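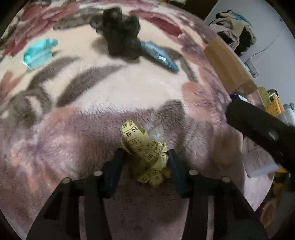 Letters Made of Lamps

The sign over the Mancuso furniture store had 400 bulbs and needed every one of them. Each letter was built on a grid five lamps wide and seven high, which is close to the smallest grid that will carry the whole Roman alphabet without two letters being mistaken for each other. Take a row away and the S begins to look like a 5. Take a column away and the M and the W have to be faked.

Signs of this type were the work of electricians more than sign painters. A painter could draw any letter he liked at any size. The electrician had a fixed field of lamps and a choice of which ones to light, and the job was to find the pattern for each letter that people across the street would accept.

The pattern drum

The Mancuso sign was run from a closet on the second floor. A motor turned a wooden drum studded with brass pegs, and as the drum came around the pegs closed a row of spring contacts. One full turn showed one message. To change the message, someone pulled the pegs and set them again from a paper chart, a job that took most of a Saturday for a line of any length.

The charts are the best record of how the letters were made. They are plain squared sheets with the lit positions filled in by pencil. On the older ones the diagonal of the N runs straight from corner to corner and crowds the right-hand stroke. On later ones it has been shortened to three lamps in the middle rows, and the letter opens up. The same correction was made to the K. There are no notes explaining either change. Whoever did it had probably gone outside and looked.

Paper tape

Drums were reliable but they held only as much as their circumference allowed. The Driltosau company sold a reader that took punched paper tape, with 8 tracks across the width. Seven tracks matched the seven rows of lamps, and the last carried a timing hole. The tape moved past a set of fine metal brushes, and wherever there was a hole a brush touched the plate behind it and a lamp came on.

This made a traveling message possible. Each column of holes lit the column of lamps at the far right, then was handed along to the left by relays, one step at a time. A reader on the sidewalk saw words moving past at a walking pace. The relays were loud, and tenants in the rooms behind such signs complained about them more than they did about the light.

Tape also meant that the letters could be cut by a machine with a keyboard. The operator pressed A and the machine punched all the columns of the A, plus a blank one for the space. From then on the shape of the A was fixed by the maker of the keyboard. Stores in different towns began to show the same alphabet, down to the odd flat-topped 3 that Driltosau used for years.

Bars in place of dots

A second line of signs gave up the grid. The Jaltanura Junior, sold mostly to gas stations and ballparks, formed its characters from straight tubes laid out in a fixed figure. It did numbers well and letters badly. The standard unit could show all ten digits but only a handful of capitals, and the catalog suggested wording that stayed inside that handful.

Hovura answered with a unit that added diagonals. It could spell anything, and the V and the X were better than on any lamp grid. The trouble came at the joints. Each tube stopped short of its neighbor, and at a distance the gaps made a B look like an 8. The firm tried closing them with painted metal caps, which helped by day and did nothing after dark.

Price settled the matter in most places. A bar unit needed fewer circuits than a lamp panel, and a station that only posted the price of gas had no use for a full alphabet. Theaters and newspapers stayed with lamps.

What is left

Nearly all of the Mancuso lamps were gone by the time the building was sold. The drum is still in its closet, with the pegs set for a November clearance. Six of the charts were found rolled up behind it, including a lowercase alphabet that the sign never had enough rows to show properly. The g and the y have their tails drawn in below the bottom line of the grid, where there were no sockets.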